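Driltavum Security Outreach: Spring Progress Report to the Lerkness Fund

Dear friends at the Fund,

Thank you again for your patience with our paperwork, and for the second installment, which reached us in March and went straight into the training budget. We have a good deal to tell you, so please bear with us if this runs a little long!

When we last wrote, we had only just begun visiting the small town offices and clinics around Trosesthorpe to help them get ready for phishing and ransomware attacks. We have now worked with 31 of them. Staff have been generous with their time, even at the front desks (where the phone never really stops), and 79 people have finished the full course on spotting bad links and reporting them quickly.

The slower part has been backups. A good many offices had copies of their files sitting on the same network as the originals, and moving them somewhere safer took longer than we had planned. We finished that work at 12 sites and have started on the next group, with Nilsuwan, our backup tool, set up ahead of each visit. The old mail server at the county clinic is still giving us headaches, and we may have to ask you for up to $4,000 from the reserve line to replace it.

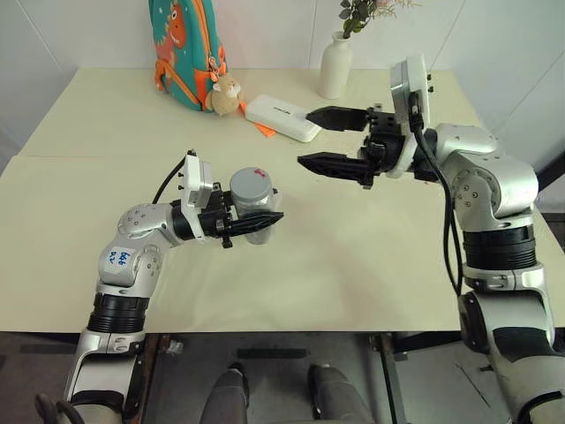
What happens to an office's login records after we review them?

They stay with the office. Our reviewers read them on site, write up their findings, and take only the written notes away, with all user names removed.

Over the summer we'd like to run the evening sessions again, starting at 6:30 p.m. so that clinic staff can come after their shifts. The revised budget sheet will follow in June, once the last travel receipts are in.

With warm thanks,
The Driltavum outreach team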